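家务机器人仿真测试有了新规矩：花瓶倒了也得写进报告

以后再有人宣布自家机械臂“已掌握厨房”，大概得先说清楚是哪间厨房、台面上摆了什么，以及花瓶当时是站着还是躺着。

由Findetti牵头、Mimex和Utodberg参与起草的《家务操作仿真测试良好做法》7月放出第二版草案，正文18页，附录58页。附录比正文长两倍还多，熟悉标准工作的人看到这里应该倍感亲切。

草案的核心要求并不复杂。每次公布成功率，必须同时公布场景的初始布置、随机种子和失败回合的录像；场景一经登记，中途不得悄悄挪动物品。过去有团队习惯把碍事的东西“优化”到画面之外，再报一个漂亮数字，草案给这种做法起了个客气的名字，叫“非声明性整理”。

另一条争议较大：杂乱场景不得少于全部测试的一半，物品可以倾倒、可以互相遮挡、可以靠在一起。Utodberg提交的意见认为这会拖低行业整体成绩。起草组的答复只有一句：成绩本来就在那里。

负责统稿的Bhavana Unnithan说，她最常收到的问题是“勺子斜着放算不算违规”。答案是不算，只要斜着放这件事写进了登记表。“真实的厨房没有人替机器人摆盘，”她说，“我家的尤其没有。”

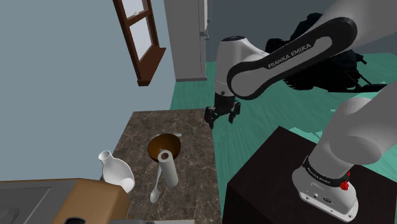 草案还规定，夹爪的起始姿态和开合状态须随场景一并登记，机械臂底座与台面的相对位置也不能只写“合适”。据起草组统计，首轮征求意见时收到的13份样例报告里，有2份在这一栏填的正是“合适”，另有一份填了“同上”，而它上面什么也没有。

至于仿真成绩能不能直接拿去宣传实机能力，草案用词相当克制：“不建议。”Sorrentino的代表希望改成“视情况而定”，理由是宣传册已经付印。起草组表示理解，并保留了原文。

征求意见的窗口仍然开着，单条意见最长可写到500字，须注明对应条款。对附录字体大小的意见请另行提交，这一类已经收得够多了。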